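Home | Fixtures | Results | Juniors | Minutes | Contact

Last updated: January

NALTELAR TRACK AND FIELD CLUB
Minutes of the winter general meeting, held in the clubhouse, 7:15 p.m.

In the chair: Sze-wing Kwok
Minutes: Tsung-han Lau
Apologies were received from two members.

1. Minutes of the last meeting
Approved with one correction. The Clurola relays were scored over five events – four were recorded.

2. Matters arising
The shot put circle has been resurfaced. The rake for the long jump pit is still missing and a new one will be bought before outdoor training starts.

3. Accounts
The balance stands at $1368. The indoor track rental of $327 has been paid through the end of March. Entry fees for the Ilano indoor meet came to $221, and three athletes have not yet paid their share. Tsung-han Lau will send reminders.

4. Indoor season
The sprint group has raced twice. The women's 4 x 200 team ran its fastest time of the winter at Ilano and will stay in the same order for the next meet. The men's team was disqualified at the second exchange. Extra baton work was agreed, 20 minutes at the end of each sprint session.
It was asked whether masters athletes could enter the open 60 meters. They can, but must declare their age group on the form.

5. Spring open meet
The date depends on the Huang Park track being free. Up to 500 entries can be taken with the present timing setup. A motion to drop the 3000 meter walk was discussed and lost. A motion to run the hurdles first, so that they can be set out before the gates open, was carried.
Officials are needed for the high jump and the javelin. Names to Sze-wing Kwok.

6. Coaching
Two members have asked to take the level one course. The club will pay half the fee for each – the other half to be refunded after one season of coaching. Junior throws will move to the early session when the clocks change.

7. Uniforms
The old singlets can still be worn for club meets. New ones are required for relays at the league meets. Sizes should be given to the team captains by the end of the month. 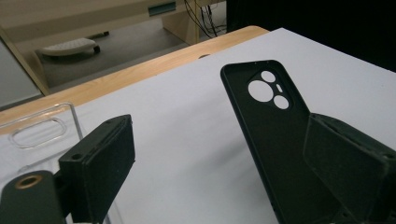
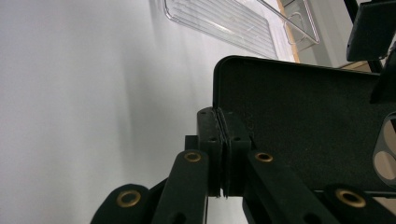 8. Any other business
Members were reminded that spikes longer than 6 mm are not allowed on the indoor track. The lock on the equipment shed sticks and will be replaced.

The meeting closed at 8:50 p.m. The next one will be in April, same place and time.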